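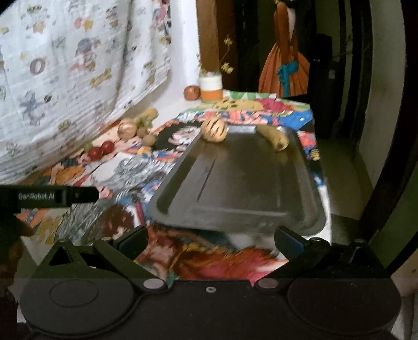
Hand-held gripper at the baking tray, with fruit along the left side of the table.

Gisela Painemal keeps the task sheet short. An operator holds the gripper, moves one piece of fruit into or out of the tray, and stops. "One episode, one object," she says. "If you fumble, you finish the move anyway and mark it. We keep the fumbles in a separate folder."

Painemal runs collection for Vellaseo, a project that trains a policy for simple kitchen handling. The target is 200 episodes per layout. A good operator manages 160 in a day, she says, and the last hour is usually the worst of it. "People get faster and start to swing the wrist. The tracking doesn't like that."

The choice of objects was argued over. Round pieces roll, and the jaws have to close across the widest part or they slide off. Long ones can be taken from several angles, so the examples disagree with one another. She regards this as useful -- up to a point. "If every operator picks the long one up differently, the model averages them and closes on air. So we agree on two grasps and stay with those."
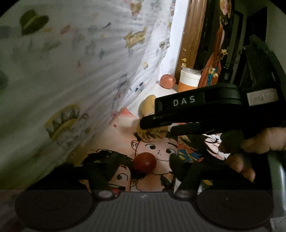

Backgrounds are treated with less care, on purpose. Her colleague Hussam Sayegh, who checks the recordings, asked early on for patterned table covers and ordinary rooms. The first set, made in November on a plain grey bench, had trained well and then failed in the first real kitchen. "It had learned the bench," Sayegh says.

He rejects more than 10 episodes in a typical batch. Most are lost to late starts, where the jaws are already closing when recording begins. Others go because the hand rests for too long before the grasp -- he allows 5 seconds.

The next layout keeps the tray and changes the fruit. Painemal would like to move the table as well, but Sayegh wants one change at a time, and for now the table stays where it is.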